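Le **soufflet de protection** est une enveloppe souple et plissée qui entoure un organe mobile (tige, vis, arbre, colonne) et le suit dans sa course. Il s'allonge, se tasse, parfois se courbe, tout en tenant la poussière, les copeaux et les projections à distance. On le croise partout, des machines-outils aux fauteuils de dentiste, des leviers de vitesses aux équipements roulants d'atelier, et presque toujours on passe devant sans le voir. C'est dommage, car peu de pièces montrent aussi bien ce que l'on peut obtenir d'une simple feuille quand on sait la plier !

## Terminologie

Le mot vient du soufflet de forge, dont il a gardé les plis et perdu la fonction : le soufflet de protection ne souffle rien, même s'il lui faut bien respirer un peu. Les catalogues parlent aussi de *gaine plissée*, de *manchette* pour les modèles courts, ou de *cache-poussière* dans l'automobile et le cycle. Un usage plus strict réserve « manchon » aux pièces textiles à nervures fines et « gaine annelée » aux tuyaux corrugués qui regroupent des câbles ou conduisent de l'air. La confusion est fréquente entre ces familles, qui partagent une silhouette et se montent volontiers côte à côte.

## Constitution

Un soufflet comprend trois zones : le corps plissé, et à chaque bout une terminaison. Dans le corps, on distingue le *sommet* (l'arête extérieure du pli), le *creux* et le *flanc* qui les relie. La hauteur du flanc commande presque tout. Un flanc haut donne beaucoup de course pour peu de plis, mais il s'affaisse à l'horizontale ; un flanc bas tient bien en place et coûte de la longueur une fois comprimé.

Les terminaisons prennent la forme d'une bride plate, d'une manchette serrée par un collier ou d'une bague rigide. Le passage du plissé au lisse est l'endroit délicat, celui où les efforts se concentrent et où commencent la plupart des déchirures.

### Formes

La forme cylindrique est la plus courante. Viennent ensuite les sections carrées ou rectangulaires, pour les glissières, puis la forme conique, dont les plis diminuent d'un bout à l'autre. Cette dernière a un avantage délicieux : bien dessinés, les plis rentrent les uns dans les autres comme les anneaux d'un gobelet de voyage, et la hauteur repliée devient minuscule.

### Matières

Le caoutchouc moulé donne des pièces d'un seul tenant, étanches et robustes. Les tissus enduits, cousus ou soudés, conviennent aux grandes dimensions et aux petites séries. On trouve aussi du silicone pour la chaleur, du cuir sur les machines anciennes et, dans les cas extrêmes, de fines lamelles métalliques disposées en écailles par-dessus les plis.

## Le soufflet et son voisinage

Un soufflet se comprend mal tout seul sur une étagère. Il faut le regarder monté, avec l'arbre qu'il habille, le collier qui le termine et tout ce qui se loge près de lui. Sur l'ensemble ci-dessous, les gros plis noirs empilés se resserrent vers le bas jusqu'à un collier cylindrique lisse, et l'arbre métallique poli en ressort nu. Le contraste entre les deux surfaces est superbe, et il se retrouve en plus petit dans le manchon à fines nervures tout en haut et dans le flexible annelé noir du côté gauche.
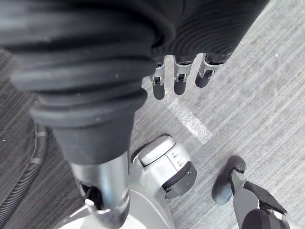
## Dimensionnement

Le calcul part de deux longueurs, déployée et comprimée. Leur différence doit dépasser la course réelle, avec une réserve à chaque extrémité : un soufflet tendu à fond tire sur ses fixations, un soufflet écrasé à fond se marque aux creux.

Le rapport entre les deux longueurs s'appelle le *taux d'extension*. Prenons une colonne dont le soufflet mesure 1110 mm déployé et 442 mm replié : la course disponible est de 668 mm, pour un taux de 2,5. Un modèle moulé s'en accommode très bien. Au-delà, on se tourne vers des plis plus hauts et plus minces.

Reste l'air. Chaque compression en chasse un certain volume, chaque extension en aspire autant, et une pièce parfaitement close gonflerait ou se collerait à l'arbre. On prévoit donc des évents, placés du côté le plus propre et garnis au besoin d'un filtre.

## Fabrication

Le moulage convient à la série. Pour les pièces uniques, l'atelier Evirholm pratique encore le pliage à la main sur gabarit, et c'est un spectacle : la feuille est tracée, marquée à la roulette, puis refermée pli après pli jusqu'à former un tube. Sze-wing Wu, qui y a formé plusieurs plieurs, a laissé un petit manuel, *Plis et courses*, où elle classe 70 gabarits selon la section et la hauteur de flanc. Les planches sont magnifiques et servent toujours de référence aux restaurateurs de machines.

La maison Nuritz a suivi une autre voie avec ses soufflets à anneaux, assemblés par couture de rondelles planes bord à bord. Le procédé, dit *couture Tô*, permet de remplacer quelques rondelles abîmées sans refaire l'ensemble.

## Entretien

Un chiffon humide et un savon doux suffisent dans la plupart des cas. Les solvants durcissent le caoutchouc et décollent les enductions. On inspecte les creux plis ouverts, à la lampe, car les craquelures y naissent bien avant d'apparaître sur les sommets. Les barèmes d'atelier d'Ellton recommandent un contrôle toutes les 2000 heures de service, et plus tôt en présence de copeaux chauds.

## Voir aussi

- Gaine annelée
- Joint racleur
- Protecteur télescopique
- Soufflet photographique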